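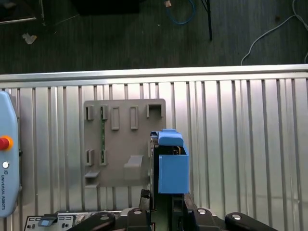
A robot's blue gripper beside a grey panel full of slots.

How does a robot know where its hand is?

You know where your hand is, even in the dark. A robot has to do maths. Sensors in its joints tell the software how far each one has bent, and the software works out the rest, more than 100 times a second, without once complaining about homework.

Next comes planning. The program picks a path to the slot that doesn't go through the wall — walls being a poor colour on a gripper.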